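Shape Blocks and Boards: Your Questions Answered

Welcome! If you've found your way to this page you've probably just brought a set of our shape blocks home, or you're thinking of borrowing one from the Flirgate toy library. Nusrat and I get asked the same handful of things most Sundays, so we've put the answers in one spot. Have a read with a cuppa, and if yours isn't covered, come and find us at the desk.

What age are the blocks for?
We lend them to families with kids from 20 months up, and we've had plenty of seven-year-olds who still love them (my own nephew included!). The little ones mostly want to stack and knock down. The older ones sort, trade and make up games with rules that change every few minutes.

Do I have to use the wooden board?
Not at all, the blocks are perfectly happy on the carpet. We do find a board helps, though. It gives a child a clear place to work, and a plain pale timber shows the colours off nicely. Rajitha in our workshop glues ours up from planks, so you'll see the seams running across. They're meant to be there and you can sand lightly over them if one ever feels rough.

My daughter sorts by colour but won't sort by shape. Is that a worry?
Goodness, no. Colour is usually the first thing that grabs them, and shape comes along in its own time. Try putting two blocks of the same colour side by side, a star and a cylinder for instance, and chat about which one would roll. Let her hold them both while you talk. If she'd sooner make the star drive the cylinder to the shops, that's lovely too.

How should I set them out to begin with?
Keep it loose. A rough line along the far side of the board works well, with same-coloured blocks near each other and lots of bare wood in front for playing on. We wouldn't fuss over making it straight, and it's fine if one block ends up hiding part of another. Peeking around to find the hidden one is half the fun! 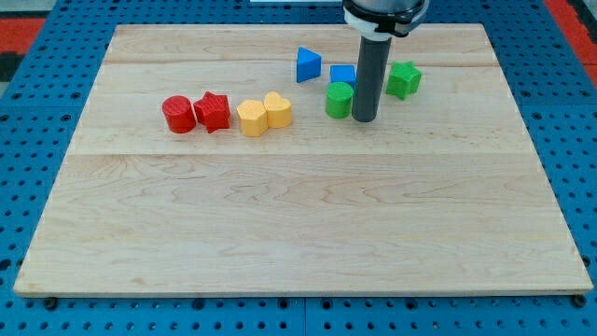 Red, yellow, blue and green shapes grouped along the top of the maple board.

How do I clean everything?
Warm soapy water for the plastic blocks, and an old toothbrush for the ones with textured sides, which do like to hang on to banana. The board only wants a damp cloth and a good dry afterwards. Please don't soak it or pop it in the dishwasher. We lost a beautiful one that way last December.

We've lost a piece. What now?
It happens to everyone. Have a look under the couch and in the toy pram, then let Réjean know at the desk. A replacement block is $4, and if the missing one turns up later we'll happily give you your money back.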